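Home | Posts | Allotment | Money | About
October, by the kettle
Posted by the usual idiot

Water meter went in. Finally. Been putting it off for years because everyone at Castdale says your bill goes up, and then the letter came and I thought right, fine, do it.

First bill: 294. Old one, same stretch, unmetered: 413. So that's that then. Bit annoyed at myself for all the years before, not going to work that one out.
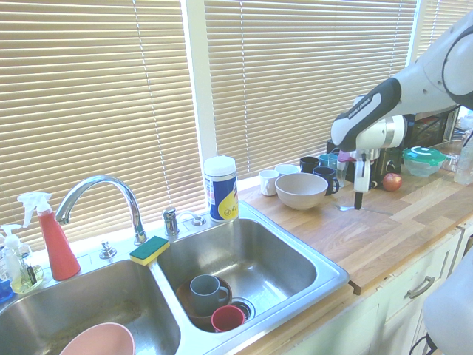

Metered water makes you weird though. I stand there listening to pipes. Read the meter before bed, read it again in the morning, like a man waiting on exam results. Most of ours goes on washing up, I'm sure of it, and a double sink is the answer to that. Suds one side, rinse the other, sponge parked on the divider in between, tap off. My mum did it like that and we all thought she was being tight. She was right. Don't tell her.

Other things. Shower head from Kedel, does what it says, feels a bit like being spat on for the first week and then you stop noticing. Water butt is next, Naseri do a 300 litre one but its enormous and I'd have to move the bins. Still thinking.
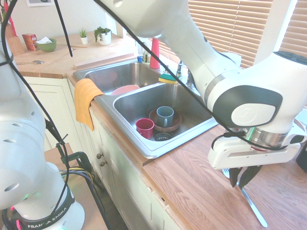
Also the toilet. Had a slow leak into the pan, no noise, no puddle, nothing. Food colouring in the cistern, wait, look in the bowl. Blue. New flush valve, twenty minutes and a lot of swearing, would of been quicker if I'd turned the water off at the right tap first.

Will post the next bill when it comes. If it's over 413 I'm deleting this.

Older posts | Newer posts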